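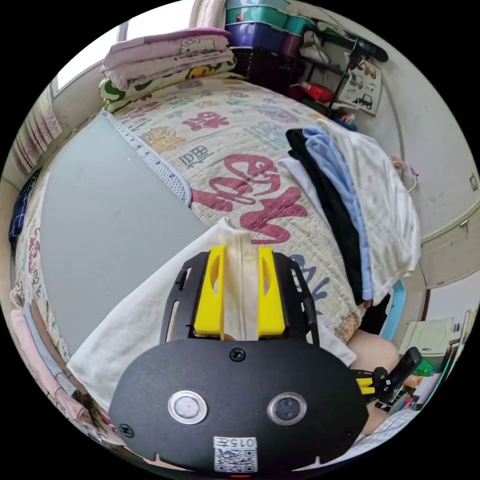

A white towel on the bed, over a grey mat.

Hard water is usually discussed as a problem of kettles and boilers. Norov, who spent 25 years testing household textiles before going independent, thinks the linen cupboard deserves equal attention.

"People describe a towel as worn out when it is full of mineral," he says. "The cotton is often sound. What you feel as stiffness is calcium, plus detergent that never left."

The chemistry is simple. Calcium and magnesium react with soap to form an insoluble scum, which settles between the loops of the pile. Modern detergents contain builders to prevent this, but they are dosed for a given hardness. At 300 milligrams per litre, Norov says, a dose meant for soft water is used up before it reaches the dirt.

His first recommendation is to read the hardness table on the packet. His second is to stop using fabric softener on towels. "It coats the fibre. The towel feels better and dries you worse."

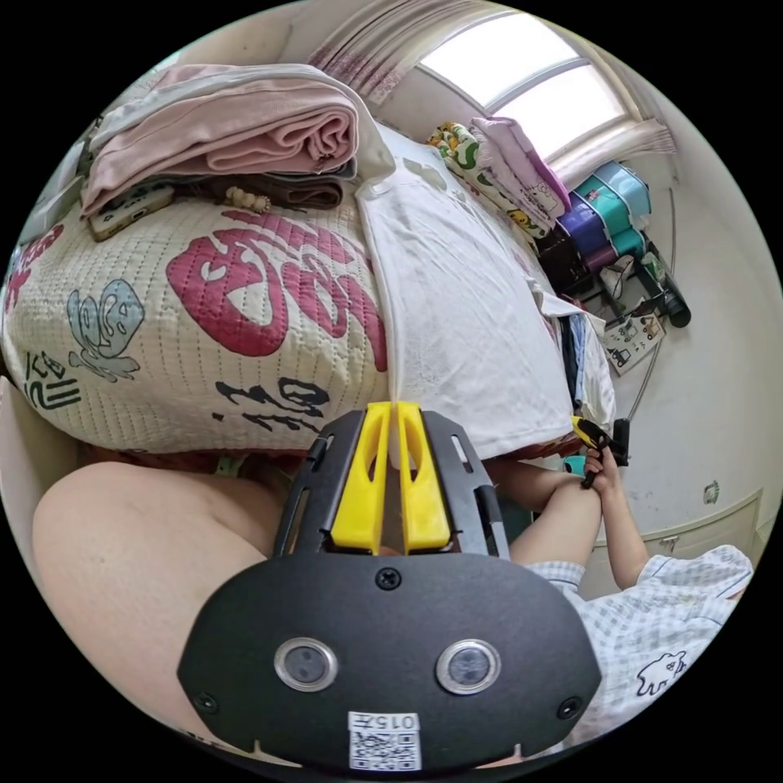
Mereana Mudgway

Bed linen behaves differently. A flat weave holds less residue than pile, and sheets tolerate hard water well. Quilted pillow covers are the awkward case — the stitching traps detergent in the wadding, and a short cycle will not shift it. Norov runs 2 rinses for anything quilted and keeps the drum half full.

Spin speed matters less than people suppose. He sets 1000 revolutions per minute for most cottons and lower for quilting. Higher speeds save drying time but set creases.

I ask about vinegar. He is cautious. Dilute acid does dissolve limescale, but repeated use can attack rubber seals, and he prefers citric acid in an empty drum.

His own towels, bought in November, are line dried and shaken hard before hanging. "Shaking lifts the loops while they are still wet," he says. "After that they dry in whatever position you left them."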